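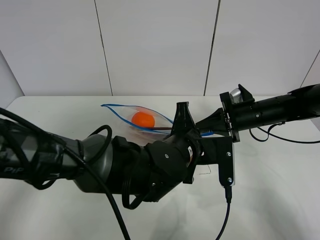
Packing for a long train journey

I used to pack for the train the night before and regret it by lunchtime. Last December I went to Navasmont, which took 16 hours with two changes, and I did the packing properly for once.

Food first. The buffet car closed before the second change and the shop at the junction was shut, so I was glad of my own sandwiches. I also took cheese, oatcakes and a flask. Crisps are a waste of space. Soft fruit goes everywhere, so I stick to apples.

Small things go in clear zip bags. I have one for chargers, one for medicine and one for whatever I want to reach without standing up. Mine get washed and used again until the seal goes. I tried a proper fabric organiser from Hindo a few years ago and sent it back - too many pockets, and I could never remember which one had the tickets.

Clothes are simple. Two jumpers, one of them worn. Spare socks at the top of the bag. I wear my heavy boots however hot the carriage is.

For reading I took the Mac Giolla guide to the valley railways, all 299 pages of it, and got as far as page 76 before it was too dark to see the places it was talking about. It's good on stations and poor on timetables.

My rucksack is a Gerance and it just fits the overhead rack if the side pockets are empty. The strap has started to fray where it meets the buckle, so I need to get that stitched before spring.

Next trip is shorter, only an afternoon, and I'll probably take nearly as much.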